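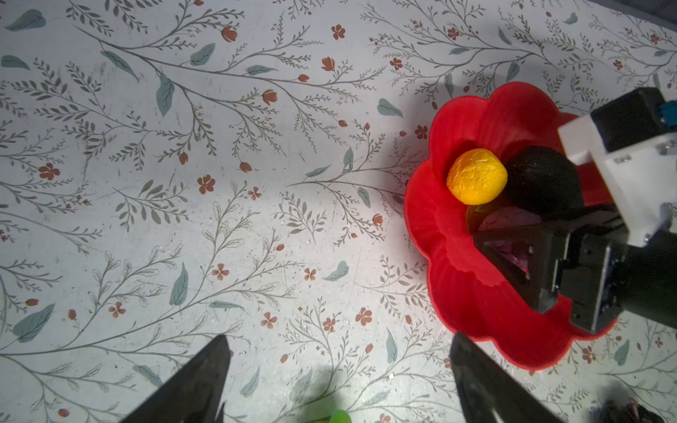 June, evening, after Nendville

I came home at 8:40 and my feet are hurting, but I want to write while I still have everything in order in my head.

All day I was at Pillutholm, in the long room on the second floor, where the Prurkutar people let the arms practice with household things. My task was only to sit and note. For every try I write a number, the start, the end, and one word: good, dropped, missed or stopped. We finished with number 526, counted from the beginning of the month. My handwriting became very ugly after lunch.

The work at the moment is fruit. It is artificial fruit, which I was glad to learn, as I would not like to see real plums after such a day. There is the red bowl in the form of a flower, and the yellow fruit and the dark ones go in it, and grapes too. When I do this at home I don't think about it at all. I hold the telephone with one hand and with the other hand I put the shopping away. Today I saw how many small decisions are in it. Where is the edge of the bowl? Is the plum under the avocado or beside it? The petals of the rim make it harder, I believe, because the height is not the same all the way around. I asked about this and received a long answer of which I understood one half.

The single round fruits went well before noon. In one series we had 13 tries and 10 of them I could mark as good. I was a little proud, as if I had done them myself. Then came the grapes and the afternoon was slower. A lemon is one thing. A bunch of grapes is many things that hang together, and when you lift it at one place, the other end does what it wants. Two times it lay down across the rim and I did not know which word to write. It was not dropped, and it was also not good. In the end I wrote "stopped" and made a small question mark.

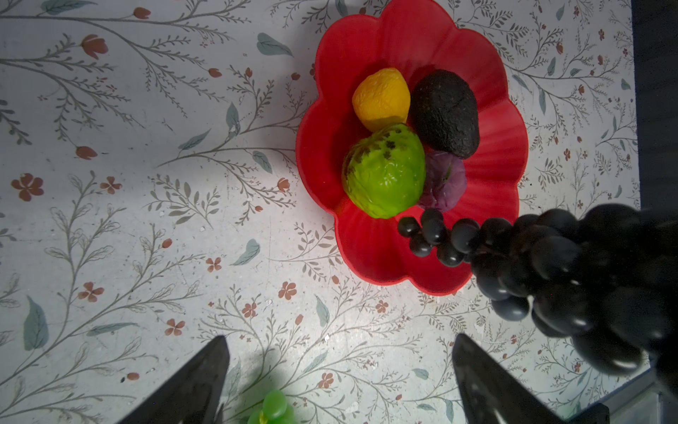 My sister telephoned while I was heating the soup, and she asked me when this machine will finally come and tidy her kitchen. She said that for her a machine that fills a bowl is no help, she wants one that washes the bowl, dries it, and knows in which cupboard it lives. She added that her vacuum from Voß still gets stuck under the sofa every second evening, and that one only has to drive on a flat floor. I could not say much against this. I told her that 200 tries with the same bunch is perhaps how a child learns also, only nobody writes it down. She answered that her child was faster, and cleaner.

I have thought about it more in the bath. If somebody asks me today whether a robot can do housework, I would say: it can do a piece of it, on a good table, with a person sitting near. I would not leave it alone with my mother's plates. But in the winter I would have given a shorter answer, and it would have been no.

For tomorrow: take the thick cushion for the chair. Ask for a fifth word in the list, for the grapes. Bring my own tea, the one in the machine downstairs tastes of soup. Buy lemons, real ones, I was thinking of them the whole day.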